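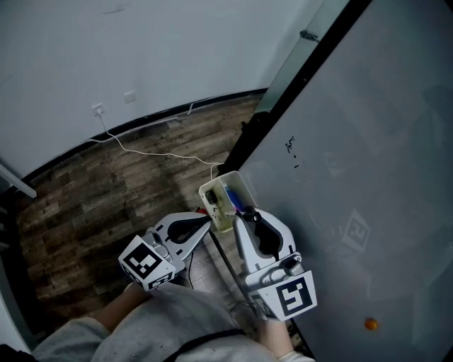 ## Trastthorpe publishes its workshop routine for hand-held grippers

Trastthorpe has released the maintenance routine it uses for its paired hand-held grippers, the tools its operators carry when recording tasks for robot training. The document covers setting up a pair, checking it between sessions and replacing worn parts. It is free to download from January.

The grippers are used on ordinary household jobs such as reaching for a small divided bin on a floor. Each one carries a white marker block at the wrist end, with black-and-white patterns on its faces. Tracking depends on those patterns, and most of the routine deals with them.

"We used to wait until a recording looked wrong and then go hunting for the fault," said Manon Bélanger, workshop lead at Trastthorpe. "Usually it was a block that had worked slightly loose. Now we check the blocks first, and the check takes five minutes."

### What the routine covers

- **Marker blocks.** Wipe each face with a dry cloth. Replace any block with a scratched or lifting pattern. Try the joint by hand and tighten it if there is any play.
- **Tips.** Close the gripper fully and look along the tips. If they do not meet, reset them before use.
- **Cords.** Check each cord along its full length and at both ends. Leave enough slack for the operator to reach the floor.
- **Calibration.** Repeat after any part is changed, and in any case after 60 hours of use.

The routine was tried on 12 pairs at the company's Sesow workshop. Over the trial, the time taken to return a faulty pair to use fell from almost an hour to 19 minutes. Abdelilah Younis, who ran the trial, put most of the saving down to keeping spare blocks already fitted to their mounts.

Repairs inside the housing are not included. Pairs with a fault there should still be sent to the Vitov service desk, with the repair log enclosed.

A shorter card version for operators is being prepared.

**Press contact:** Raymonde Turcotte, Trastthorpe press office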